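Thanks for stopping by! These are the questions we hear most often about renting shelf space at the Plirkalell swap shop, and I've tried to answer them the way I would if you were standing at the counter with me. It does run on a bit, so feel free to skip to the part you need.

## What exactly is a shelf rental?

You pay for a spot, you bring in the household things you no longer want, and we sell them for you. You set the prices and we handle the customers, the wrapping paper and the small talk (I happen to love the small talk). Shayne Pearce started the shop this way in the old Dundeck building, and we've kept it going ever since.

## How much does it cost?

A shelf is $2 a day, and we keep a small share of each sale to help with the lights and the rent. If you'd like one of the big corner units, please ask Soo-ah Seol, as she keeps the list and there's usually a wait.

## What sells well?

Oh, this is my favorite one! Small, useful, clean things go first: water bottles, storage boxes, potted plants that don't need much fussing over. Big sets of dishes take longer, and holiday decorations hardly move at all until the fall, when suddenly everybody wants them.

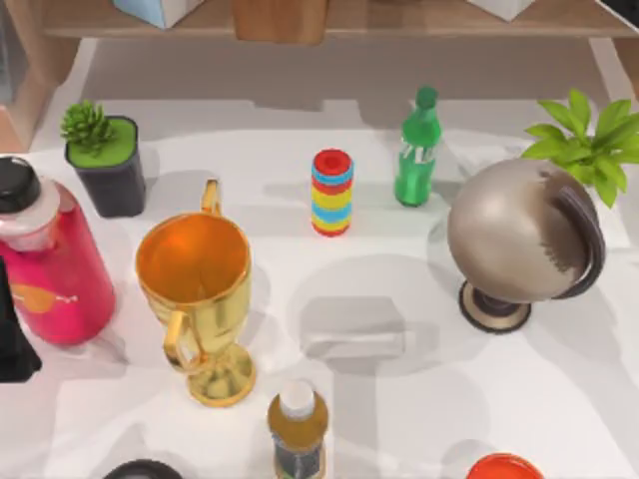
Price things a little lower than your heart tells you to. We all remember what we paid, and it's hard to let go of that number, but a shopper who has never met your casserole dish doesn't share your memories of it. Last year our renters sold 3,067 items between them, and most of those went for pocket change.

## Do I have to tag everything myself?

Yes, please. We give you a sheet of tags when you sign up, and you can pick up more at the counter. Write your shelf number first and then the price, in pen. Pencil rubs off and then we have to call you.

## Can I bring furniture?

Small pieces are fine if two people can carry them. Anything larger should go through Vignesh Devadiga, who looks after the back room and will want measurements before you load up the truck.
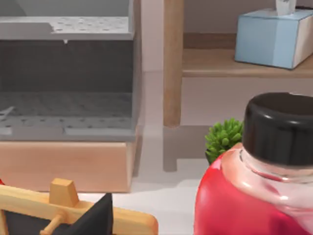 *Storage bin on a light wooden base.*

## What won't you take?

No car seats, no mattresses, no opened food, and nothing that has been recalled. We can't take large appliances either, though Ledesma across the street sometimes will, so it's worth poking your head in.

## When do I get paid?

In the first days of each month, by check or in cash at the counter. If you haven't sold much, we can carry the balance over until you have enough to make the trip worthwhile.

## What if something doesn't sell?

You can mark it down, take it home, or let us pass it along. We clear the leftover box in January and again in June.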